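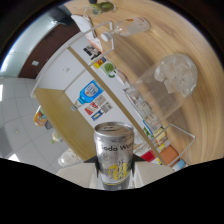 Where can residents of Prelville take empty drink cans, glass bottles and jars this summer?
Every container made of metal or glass is accepted at the Umeck Container Return Room on Koster Street, which opens to the public in July.

PRELVILLE – Umeck, the regional recycling service, will open a staffed return room for household drink containers on the ground floor of the former Nesell building. The room will serve 400 households in the Koster Street district, where curbside pickup of glass ended last year.

Visitors will sort their containers at a table before placing them in the bins. Aluminum cans may be returned with the tab in place and should not be crushed. Glass bottles and jars should be emptied and rinsed at home. Screw caps and lids are collected separately and may be handed to staff at the table. Paper labels do not need to be removed.

Imported drinks are accepted on the same terms as domestic ones. Cans with labels in Japanese, Chinese, Korean or any other language may be returned, including soda water and other mixers. Drinking glasses, vases and glass cookware are made of a different type of glass and cannot be taken.

Each household may bring up to 200 containers per visit. Larger loads from restaurants and event organizers require an appointment, which must be made three days in advance at the Umeck service desk.

The return room will be open daily except Sunday. Visitors arriving by car should use the side entrance, where 112 collection crates will be available for loan. Printed sorting guides will be offered at the door and at the Prelville public library.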